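Frequently Asked Questions

Everything about borrowing party tableware from Didico

Before you write to us, please look through this page. Most of the questions we receive by e-mail have already their answer below. If yours is missing, write us and we reply on working days, usually before noon.

What is Didico?

Didico is a lending shelf for parties, school events and small weddings. We keep plates, bowls, glasses, trays, pitchers, tablecloths and cutlery, and you take them home for some days and bring them back. We started with the leftover dishes of one closed canteen and the stock has grown since then. Today there are 2,172 pieces in the catalog.

Do I have to be a member?

Yes, for borrowing. For looking at the catalog, no. Membership is per household and is valid for one year from the day you sign up. When you register, please bring a document with your address on it. A phone bill is fine.

How do I reserve?

Reservations go through the Clerkora calendar, which you find in the menu under "Book." Choose first the pickup day and only then the pieces. If you choose the pieces first, the calendar will show you everything as free, also things that are already promised to another household. We have asked Clerkora to change this and they have it on their list.

How long can I keep the things?

The normal loan is 7 days. If you pick up on Friday, you return on the next Friday. You can extend one time, if there is no other reservation waiting. The button for this is in your confirmation e-mail, at the bottom, and it is rather small.

Is there a maximum number of pieces?

One reservation can have up to 400 pieces. For larger events please write to us first, because some items are stored in our second room and we need time to bring them over. Cutlery counts as single pieces, so a knife and a fork are two.

What does it cost?

Borrowing is included in the membership. We ask a deposit of $100 for every reservation that includes glass or porcelain. For plastic and metal pieces there is no deposit. The deposit goes back to your card after we have checked the boxes.

Something broke. What now?

Please tell us. Put the broken piece in a separate bag and write on the return slip what it is. For a plate or a glass from the everyday series we take the replacement price from the deposit, and you find this price next to each item in the catalog. The pieces from the Hollmann series are more expensive because they are no longer produced, so we recommend them only for seated dinners.

Please do not buy a similar piece by yourself and put it in the box. It is kindly meant, but the sizes never fit together and then the stack falls over.

Do I have to wash everything?

Yes. All pieces must come back clean and dry. Most of them can go in the dishwasher, with these exceptions:

Wooden boards and salad servers
Anything with a gold rim
The large drink dispensers (the tap does not like the heat)
Knives with a glued handle

If the boxes come back with dirty dishes we charge a cleaning fee. Tablecloths are the opposite case — please do not wash them. Shake them out, fold them and return them in the blue bag. We give all of them to the same laundry, and a stain that was already washed at home is much harder to remove.

Can you deliver?

We do not have a vehicle of our own. Bustareo brings boxes inside the city and you book them directly. Choose "fragile" in their form, even when you borrow only plastic, otherwise the boxes can be laid on their side. Somebody must be at home to sign.

Can I come by bicycle?

For a small reservation, yes. One crate of plates is heavier than it looks, so please come with a cargo bike or come twice.

Do you lend disposable items?

No. Paper plates, napkins and throwaway cups are not part of the catalog. We do have reusable cups in several colors, and they are stackable.

Can I leave my own things in the boxes?

Please check before you close the lid. We find serving spoons, birthday candles and one time a complete cheese. Lost things stay on the shelf by the entrance until the end of the month and after this we give them away.

What if I must cancel?

Cancel in the calendar up to the evening before pickup, without any cost. If you do not come and do not cancel, your next reservation needs a deposit also for plastic. December is our busiest month, and in December a forgotten reservation means that another family stays without plates.

Do you accept donations of tableware?

Sometimes. We take sets of at least a dozen equal pieces, without chips. Single mugs we cannot take, even very nice ones. Send us a photo first and wait for the answer — we have no place for boxes left in front of the door.

Which size of tray should I take?

For buffets, the dark brown trays with a cut-out handle are the most practical. A cup and a shallow bowl stand on one without problem. The round trays look nicer but they are for carrying glasses only.

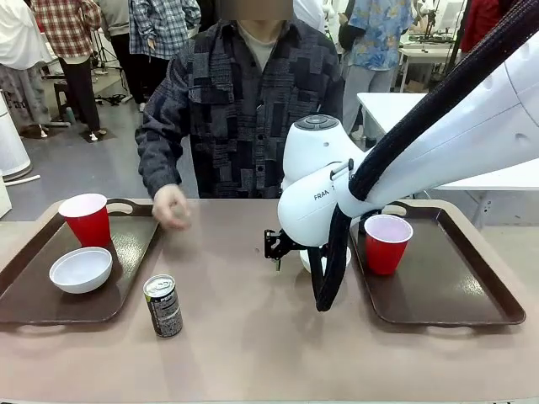

Page 1 of 2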